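Jitside
@jitside
9. Oktober 2023

Kleiner Thread über Handkamera, Zeitstempel und die Frage, warum unser Greifplaner wochenlang überzeugt war, die Welt sei drei Zentimeter weiter links. 1/11

Ausgangslage: Der Planer kriegt Tiefenbild plus Gelenkwinkel, rechnet daraus die Greifpose, der Regler fährt hin. Im Stand alles wunderbar. Sobald der Arm beim Schauen noch in Bewegung war, ging der Griff daneben. Immer in Fahrtrichtung, immer ein bisschen. 2/11

Erste Theorie (meine): Hand-Auge-Kalibrierung. Also neu kalibriert. 200 Posen, Schachbrett, ein Nachmittag. Ergebnis: Die Kalibrierung war vorher schon gut. Jetzt ist sie sehr gut. Der Griff ging weiterhin daneben, aber mit schönerem Residuum. 3/11

Zweite Theorie (Naheed): Rolling Shutter. Klang plausibel und hatte den Charme, dass man nichts dafür kann. Belichtungszeit halbiert, Bilder dunkler, Fehler gleich. 4/11

Dritte Theorie (wieder meine, ich lerne langsam): Das Netz ist schuld. Lindiwe hat mir daraufhin wortlos einen Plot geschickt, Fehler über Gelenkgeschwindigkeit. Eine Gerade. So eine schöne Gerade habe ich seit dem Physikpraktikum nicht mehr gesehen, und damals war sie gefälscht. 5/11

Wenn der Fehler linear mit der Geschwindigkeit wächst, ist die Steigung eine Zeit. In unserem Fall: 181 Millisekunden. So weit lagen Bild und Gelenkwinkel auseinander, die der Planer für gleichzeitig hielt. 6/11

Die Ursache steht in einer einzigen Zeile. Der Kameratreiber stempelt das Bild bei Ankunft im Host, nach Dekodierung und Warteschlange. Die Gelenkwinkel werden im Controller gestempelt. Zwei Uhren, zwei Auffassungen von »jetzt«. Im Commit vom September steht dazu: »simplify timestamps«. Der Autor bin ich. 7/11

Fix, Teil 1: Hardwarezeit der Kamera nehmen, Offset beider Uhren laufend schätzen. Fix, Teil 2: Gelenkzustand nicht mehr »den letzten« nehmen, stattdessen puffern und auf die Bildzeit interpolieren. Der Puffer war übrigens schon da. Ok-hee hatte ihn vor einem Jahr geschrieben, mit Tests und Doku. Aufgerufen hat ihn niemand. 8/11

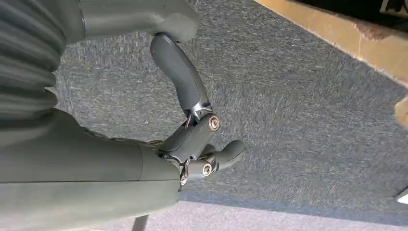 Danach alte Aufzeichnungen durch den neuen Pfad gejagt, 3.195 Griffversuche. Bei 533 davon hätte der Planer eine deutlich andere Pose gewählt. Ob die alle geklappt hätten, weiß ich nicht, das Replay kann nur planen und nicht zugreifen. Die Gerade ist jedenfalls flach. 9/11

Neu im Tooling: Der Synchronisierer verweigert jetzt Paare mit zu großem Zeitabstand und schreibt das laut ins Log. Sehr laut. Birdie hat schon gefragt, ob man das leiser stellen kann. Kann man. Der Parameter heißt i_have_read_the_thread. 10/11

Falls ihr auch Kamera und Arm über verschiedene Treiber einsammelt: Arm hin und her schwenken, festes Ziel im Blick, Position im Basisframe plotten. Wandert das Ziel mit der Geschwindigkeit, habt ihr unser Problem. Dauert fünf Minuten. Wir haben es nach drei Wochen gemacht. 11/11

Nachtrag, weil gefragt wurde: Ja, Replay-Skript kommt ins Repo, sobald Jhonatan die hart kodierten Pfade rausgeworfen hat. Sie zeigen alle auf mein Home-Verzeichnis.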